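Simulation cell, notebook, February

Cell is back up after the Grurkiddale update, mostly. Spent the morning on the wrist view, which had drifted off again between the config file and what the simulator really loads. The mount offset lives in two places (why, Killo, why) and only one of them got changed. I put both in the shared settings file and left a big fat comment over it, so please edit it THERE and nowhere else.

Then on to contact. The gripper fingers were sinking into thin-walled things when the arm closed on them, so I went through the collision meshes one by one. The ribbed tube was my main suspect, all those little ridges plus a hollow middle. I swapped its mesh for a simpler one and bumped the solver from 2 passes to 20. Slower, but I can live with it.

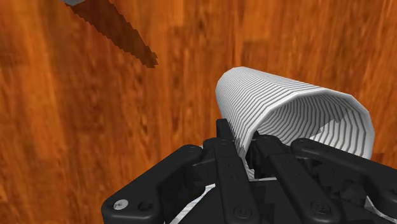
Akua Zakaria wrote back that 20 passes is overkill and she'd try a smaller timestep first, and would I please note the finger friction while I'm in there, as the Umali cell still has the old value and the two won't match. Fair point! Friction is now written down next to the mount offset. Timestep I'll try tomorrow, before I touch the passes again.

Afternoon was the table setup. The cup gets its own grasp settings now — going in from the top with the fingers inside the rim needs a gentler close than pinching something from the sides, and I'd been lazy and used one set for everything. 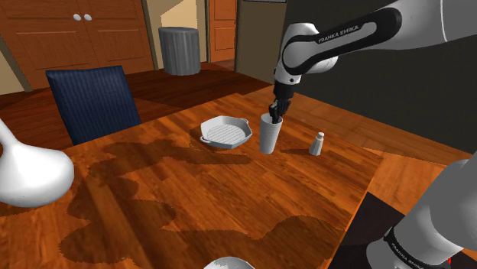 I ran the whole batch on those settings, 78 tries, and 72 of them came through clean. The other six all stopped with the same joint limit warning, so that's my wrist angle and not the contact stuff. I've saved the logs under Idano with today's settings file beside them.

Still to do: the timestep test, copy the friction value over to Umali, and delete the second mount offset once I'm sure nothing reads it.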